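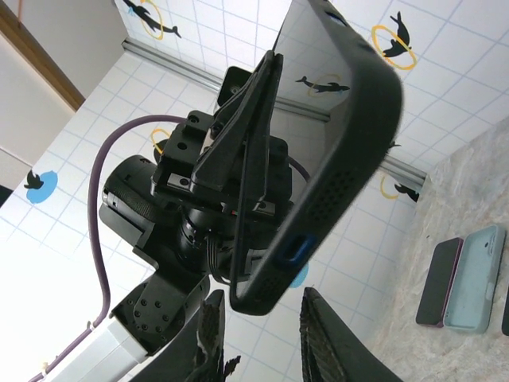 The Great Drawer Clear-Out Is Back

Last updated: December

If you have a kitchen drawer with an old phone in it, and probably the phone before that one too, this is your month! The Hovland phone swap is on again, and after last winter's I have been looking forward to it more than I've looked forward to most holidays. We passed along 200 phones last time. I had guessed we might fill a shoebox.

For anyone new to town, the idea is simple. You bring in a phone you no longer use, we help you get your photos and contacts off it, we wipe it while you watch, and it goes to somebody in Hovland or Stokow who can use it. If you need a phone yourself, come and pick one out. You don't have to bring one to take one, and you don't have to fill in any forms about your income or tell us why.

My favorite moment last year was at the photo table. A woman had carried in a phone she hadn't turned on since her kids were small, and it took a good long charge before it would even show the logo. Then up came an entire summer she thought was gone, the wading pool, the dog, a birthday cake that had clearly been dropped and put back together. Half the line ended up looking over her shoulder. She went home with every bit of it on a memory stick, and the phone went to a high school senior from Stokow who uses it for bus times and (his mother tells me) far too much chess.
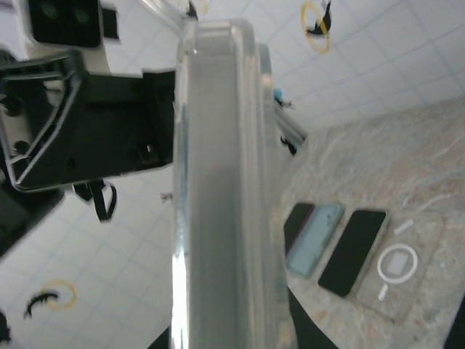

So, a few things to do at home before you come. Charge the phone overnight if it will take a charge. Old batteries can be slow to wake up, so leave it plugged in even if the screen stays dark for the first hour. Bring the charger if you can find it, especially if it's one of the odd ones. Write down your passcode, and if you have an account signed in on the phone, write down that password too and keep the paper in your own pocket. By far the longest waits last year came from people trying to remember a password they made up years ago in a parking lot. I was one of them.

Take the SIM card out, or let us do it. We have the little pins. Memory cards are easy to forget as well, so look in the tray before you hand anything over.

If the phone has a swollen battery, please don't charge it and don't put it in the mail. A back that's lifting away or a screen that's pushed up on one side is the usual sign. Keep it somewhere cool, away from anything that burns, and call us first so we can tell you where to take it.

Cases are welcome too! We never have enough, and a phone that goes out the door in a case tends to stay in one piece. Wash the rubbery ones in warm soapy water and let them dry all the way. If you aren't sure which model a case belongs to, bring it anyway and we'll try it on things until it fits. I find this weirdly satisfying and will happily do it all afternoon.

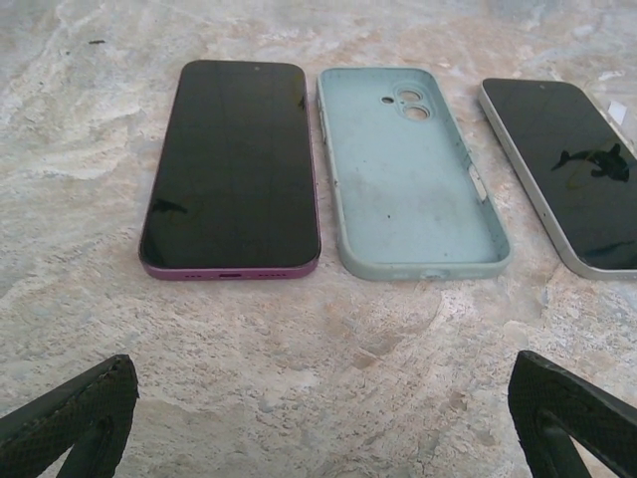
On the left, the phone with the purple frame, screen off.

People ask me what counts as too old. My answer is to bring it and let Chukwuemeka Amadi have a look. He has been fixing phones for 16 years, first at Tulon and now at his own bench on the Stokow road, and he can usually tell you in a minute or two whether a phone has some life left. The main thing he checks is whether it still gets security updates. A phone that doesn't can still be a very nice music player, or a kitchen timer, or an alarm clock for someone who wants the real phone out of the bedroom. He'll explain all that to whoever takes it, so they know what they're getting and what not to use it for. Banking, mainly.

Cracked screens are fine. Missing buttons, maybe. Phones that have been through the wash go in the recycling bin, and Hokano is picking that bin up from us for free again this year, which I'm thrilled about. Last year I drove it over myself in three trips with the back seat down.

I also want to put in a word for the help table, which is new. Adoración Ibarra is running it, and she is wonderful at this. Her own mother is 94 and sends her a voice message every morning on a phone she got from the first swap. Adoración set it up with four big icons and nothing else, and she'd love to do the same for you or for someone you look after. Bigger text, louder ringer, emergency contacts, the flashlight where you can find it in the dark. You can bring a phone you already own and have no intention of parting with. There's no such thing as a silly question at that table, and mine last year was how to make it stop buzzing when I walk past the bakery. 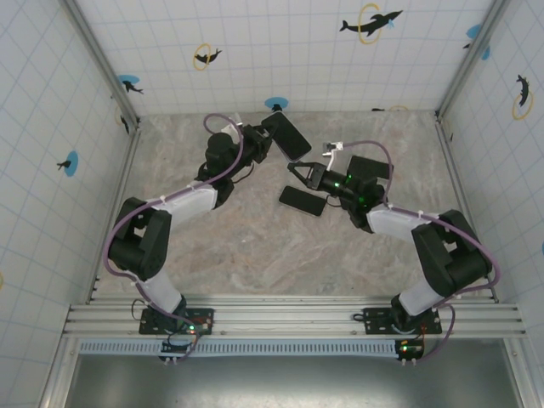

A black smartphone in the grip of the left arm.

Doors open at 2 p.m. and we go until the coffee runs out. Parking is easier behind the building than in front. If the stairs are a problem, ring the side bell and one of us will come down to you with the photo kit and do the whole thing on the bench by the door.

We could still use a few more chargers, any length of extension cord, and people who are patient with passwords. You don't need to be technical. Last year the most useful person in the room was a retired school bus driver who kept the line moving and knew everyone's name. If that sounds like you, send me a note and tell me how long you can stay.

And please mention it to your neighbors, especially the ones who don't read this newsletter. The folks who most need a phone are often the hardest to reach by, well, phone. There's a stack of flyers by the front door, so grab a handful for your street.

Contact: the Hovland newsletter desk | Copyright Hovland Neighborhood News | Back to top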